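Darnivgate 小食铺 · 饮品架 · 常温浓缩

# Polat 薄荷青柠浓缩汁（绿瓶）

**单瓶 49 元，整箱 5 瓶，常温发货**

5月1日更新：新一批已经到了 Narcombe 的仓库，这一批装了 3000 瓶，整箱和单瓶都能下单。之前在到货提醒里登记过的朋友，短信应该已经收到了。

先说一句心里话，这瓶东西我们自己喝得太凶了，店里的样品总是撑不到周末。薄荷味的饮料我们前前后后试过不少，大多数一入口像牙膏，甜味又糊在嗓子里半天散不掉。Polat 这一款第一口是青柠皮的味道，带一点点苦，薄荷要等咽下去以后才上来，凉得很轻，从舌根慢慢往上走（写到这里已经想去倒一杯了）。甜度按我们的口味属于偏低，兑得浓一点也不腻。

平时它就搁在桌上，垫个杯垫，旁边放只杯子，杯子里插把勺，想喝随手就兑。我们很喜欢这种不用"专门准备"的饮料，烧水的工夫、等饭的工夫、加班改表格的工夫，都能来一杯。

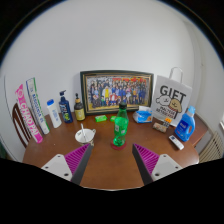
兑法非常简单，一份浓缩汁配五份水，这是瓶厂和配方师给的标准比例，也是我们觉得最稳妥的起点。照这个比例，一瓶能出 12 杯，杯子按普通马克杯算。口味重的可以改成一份兑四份，给孩子喝的话兑到七份也还有味道。量的时候不必太较真，多倒一点少倒一点，喝起来差别没有想象中大。

有一点请一定记住：先倒汁，再加水。反过来做也能喝，可是浓缩汁会沉在杯底，上面半杯淡，下面半杯甜，得多搅好几圈。先倒汁的话，水一冲下去就匀了，勺子转两下就行。

## 里面有什么

配料表很短，我们把它照抄在这里：水、白砂糖、青柠汁、薄荷浸出液、柠檬酸、青柠皮油、叶绿素铜钠盐（着色）。

最后那一项常有朋友来问，我们就直说了，绿颜色有一部分是调出来的。薄荷浸出液本身偏黄褐，兑成饮料颜色有点像隔夜茶，Polat 试过不加色的版本，味道一模一样，可是端上桌总有人迟疑。现在的颜色隔着绿瓶看很鲜亮，倒进杯子兑了水以后就淡下来，是很浅很浅的青绿。

薄荷来自 Wanitdale。那边的坡地早晚温差大，叶子小而厚，揉碎了闻起来冲劲不强，有一点青草和黄瓜的味道。我们第一次闻到干叶样品的时候还担心味道会不会太弱，结果做成浸出液以后刚刚好，青柠压得住它，它也没有被盖掉。

青柠用的是整果压榨，皮和果肉分开处理。皮油最后才加，所以开瓶那一下的香气特别足。开瓶的时候把鼻子凑近一点，真的很值得！

## 关于瓶子

汁好喝是一回事，瓶子顺手又是另一回事，这一款两样都让我们高兴。

瓶身是透明的绿色塑料，配黑色旋盖。盖子外圈有竖纹，手上沾了水也拧得动，这对在厨房里用的东西来说太重要了，我们以前卖过一款光面金属盖的糖浆，客服消息里有一半在问怎么开。瓶颈细长，往下慢慢放宽成肩，再收出一道腰，瓶底是花瓣形的。握的时候虎口卡在腰附近，倒汁很稳，年纪大的人单手也拿得住。

细瓶颈的好处在倒的时候最明显，汁出来是一小股，不会咕咚一下冲进杯子里。想只要一点点调味，比如淋在酸奶上，手腕稍微一斜就够了。

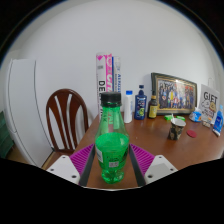
塑料瓶比玻璃瓶轻得多，整箱搬上楼不费劲，带去露营也不用裹衣服。我们纠结过要不要请 Polat 出一个玻璃瓶的礼盒款，问了一圈老顾客，多数人说日常喝还是现在这样好，摔了也不心疼，用完冲一冲还能装别的。店里有位同事拿空瓶装洗碗用的稀释液，还有一位拿来浇窗台上的小葱，盖子上扎了几个小孔，居然挺好使。

要提醒的是瓶子不耐高温。请不要用滚水烫洗，也别放进洗碗机，温水加一点洗洁精，晃一晃倒掉，重复两遍就干净了。瓶底有花瓣形的凹槽，残汁容易留在那里，最后一遍水多晃几下，倒扣晾干。

装液的高度停在瓶肩，瓶颈那一段是空的。这是灌装时特意留的，因为浓缩汁里有皮油，静置久了会浮到上层，留出空间，喝之前才摇得开。**每次倒之前先摇一摇**，把盖子拧紧，上下翻几次，看到液面起一层细泡就可以了。

瓶身标签上印着二维码，用手机扫一下可以看到批次和灌装月份，也能翻到 Polat 自己写的兑饮建议。瓶子是弧面，扫的时候手机离远一点，让码稍微平一些，会快很多。

## 几种我们常喝的兑法

**冷水版。** 最基础的喝法，一份汁五份凉白开，加不加冰都行。加冰的话汁可以多给一点，冰化了味道正好落回来。

**气泡水版。** 比例不变，水换成无糖气泡水。注意这里顺序照旧，汁在下，气泡水贴着杯壁慢慢倒，别猛冲，泡沫会溢出来（我们的桌布为此牺牲过）。气泡会把青柠皮的香往上带，闻着比冷水版更香，夏天聚餐我们基本都这么喝。

**热饮版。** 水温放到能入口再兑，太烫的水会把薄荷的凉感冲淡，剩下一点闷闷的甜。饭后来一小杯热的，胃里很舒服，冬天我们喝得最多。

**兑茶。** 茉莉绿茶放凉，一份汁兑六份茶。乌龙也可以，红茶我们试过，味道有点打架，不太推荐，但店里确实有人就爱那个味，所以你也可以试试看。

**淋酸奶。** 一小碗原味酸奶，淋一勺浓缩汁，不用搅匀，吃到哪口算哪口。撒点燕麦更好，早上吃特别清醒。

**做冰棍。** 一份汁三份水，比喝的要浓。冷冻以后甜味会变弱，按平时的比例做出来会寡淡，这是我们浪费了两盘冰棍才学会的。想要口感软一点，就在冻到半硬的时候拿出来搅一次。
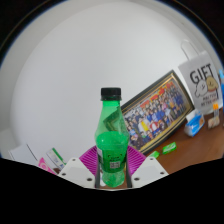
有位顾客在到货提醒下面留言，说家里老人血糖偏高，一直想买又不敢买，问能不能出一款代糖的，哪怕贵一点也愿意；还说自己现在的办法是一份汁兑八份水，再挤半个新鲜青柠进去，酸味顶上来，淡归淡，喝着还挺像样。

代糖版的事情我们问过 Polat。他们手上有试样，我们也尝了，凉感和代糖的尾味叠在一起，后半段有点发苦，大家一致觉得还没到能卖的程度。等有了新样品，我们会在这一页更新。血糖需要控制的朋友，请按医生的意见来，这款确实是加糖的饮料，兑得再淡也还是有糖。

加鲜青柠的办法我们也跟着试了，真不错，尤其适合搭配油一点的菜。挤汁之前把青柠在桌面上压着滚几下，出汁多。

## 配方有没有变过

变过一次。今年1月之前的批次甜度高一些，薄荷也更冲，很多老顾客应该还记得那个味道。后来 Polat 减了糖，把青柠皮油的用量提上来，瓶子和盖子没有动。我们两个版本都喝过很久，新的更耐喝，旧的做冰棍更过瘾。如果你家里还存着旧批次，兑水可以多给半份，喝起来就和现在的差不多。

分不清手里是哪一批的，扫标签上的码看灌装月份最准。看颜色分不出来，两个版本几乎一样。

## 保存

没开封的放阴凉处就好，别放窗台，也别放灶台旁边。阳光直晒久了颜色会发暗，味道不至于坏，香气会掉一截。

开封以后请拧紧盖子放冰箱冷藏，一个月内喝完。摆在桌上随手喝也可以，只是吃完饭记得送回冰箱，夏天尤其要留心。瓶口沾了汁会结一圈糖渍，盖子就会发涩，倒完用湿纸巾擦一下瓶口，能省很多麻烦。真的粘住了也不要硬拧，把瓶颈朝下在温水里泡一会儿，糖化开就松了。

瓶底偶尔能看到一点细小的沉淀，那是青柠的果肉纤维，摇匀以后照常喝。要是闻到酒味，或者开盖时有明显的气冲出来，请不要再喝，拍张照发给客服，我们给你换。

冰箱门架能不能放下，这个问题被问过太多次了，统一回答：普通门架立得住，就是瓶颈长，上面那层隔板要留高一些。横着放不推荐，盖子一旦没拧到底，会慢慢渗。

## 发货和退换

- 单瓶 49 元，邮费按地区另算，下单页会自动显示。
- 整箱 5 瓶，同一个地址包邮。
- 从 Narcombe 仓库发出，付款后隔天出库，节假日顺延。
- 收到后请先看盖子，盖子松动或瓶身有裂的，签收当天联系我们，直接补发。
- 未开封可以退，已开封的因为是食品没办法退，请谅解。喝不惯的话也欢迎告诉我们哪里不喜欢，意见会转给 Polat。

第一次买的朋友，我们建议先拿一瓶。薄荷这个味道，喜欢的人非常喜欢，不喜欢的人怎么兑都不行，我们店里就有一位同事至今只肯闻不肯喝。一瓶喝完了觉得好，再来搬整箱也不迟，这批的量足够大。
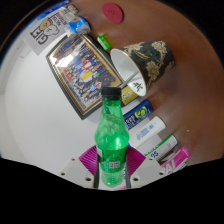 搭着一起买的东西，我们也列一下，都是自己在用的。

**长柄小勺。** 搅浓缩汁最方便的还是勺，勺柄要高过杯沿，不然一松手就滑进杯子里。饮品架上有现货，颜色随机。

**厚杯垫。** 冰饮放久了杯底一圈水，木桌子最怕这个，瓶子从冰箱拿出来也一样。我们家里的圆杯垫瓶子杯子混着用，垫瓶子的那张糖渍多一点，用热毛巾捂一下就擦掉了。

**茉莉绿茶散茶。** 前面说的兑茶就用这一种，泡得淡些，放凉了再用。

**Wanitdale 干薄荷叶。** 和浓缩汁里用的是同一片坡地，单独泡水很清，和浓缩汁一起用会有点过头，除非你是薄荷狂热分子，那就请尽情放！

兑出新喝法的朋友，欢迎写在评论里，写清楚比例就行。上面的酸奶和冰棍都是顾客先试出来告诉我们的，我们照做以后就再也没停下。最近有人提到拿它腌黄瓜片，汁和醋各一半，冷藏一夜，我们还没来得及试，黄瓜已经买好了。

**下单前请再确认一遍收货地址和楼层，整箱默认送到门口，需要放驿站的请在备注里写明。**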